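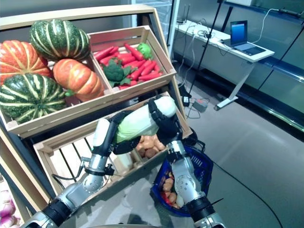
Vendula had been doing the vegetables at Lamont's for two years before Mr Lindsay let her decide where anything went. He gave her the end display, the one by the Kistmont road door, and told her to have it right by seven. She put the squashes at the top, the orange ones and the green striped ones pushed up close together, because people stopped for those even if they never bought one. The red carrots went in the upper crate, beside them, with a head of broccoli settled in among them. Potatoes went in the big crate underneath. That left the cabbage, and she couldn't find a place for it.

"Put it with the potatoes," said Niall Lindsay. He was doing the float and didn't look up.

"It hides them."

"Then people will move it."

She thought about that. Her grandmother had kept a stall and would never have let a customer move anything. You asked for what you wanted, and it was handed to you, and the pile looked the same afterwards as it had before. Vendula had spent whole summers learning to take a potato from the back without starting a slide.
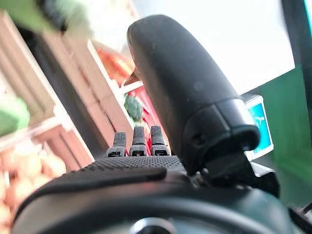 THE END DISPLAY
by Greer Buchanan
Short fiction, June

Touran Talebi came in first, as she usually did, with her coat buttoned wrong and a list on the back of an envelope. She went along the display slowly. She picked up a carrot, put it back, and picked up the one next to it.

"You've moved everything," she said.

"I've only moved this end."

"The onions were higher."

"They were," said Vendula. "Do you want some?"

"No. I only like to know where they are."

She bought potatoes. She lifted the cabbage out herself, held it against her coat while Vendula filled the bag, and then stood looking for somewhere to put it down. In the end she paid for that as well.

"A hundred to one she doesn't eat it," said Niall, when the door had shut.

"She might make soup."

"She lives by herself. It's a big cabbage."

Vendula fetched another from the back. This one was smaller and had a torn leaf, which she pulled off and put in her apron pocket. She tried it on the carrots, where it rolled, and beside the pumpkins, where it looked like a mistake. Then she set it down in the potato crate, a bit further forward than before, and turned the stem side under.

Gillespie MacKinnon came in wanting batteries — they had never sold batteries — and stayed to read the prices aloud. Niall told him to try Rundlow. It began to rain. At half past ten Touran was back at the door with the cabbage in a string bag.

"How long do you boil it?" she asked.

Vendula came round the counter and took the bag from her so that she could shut her umbrella.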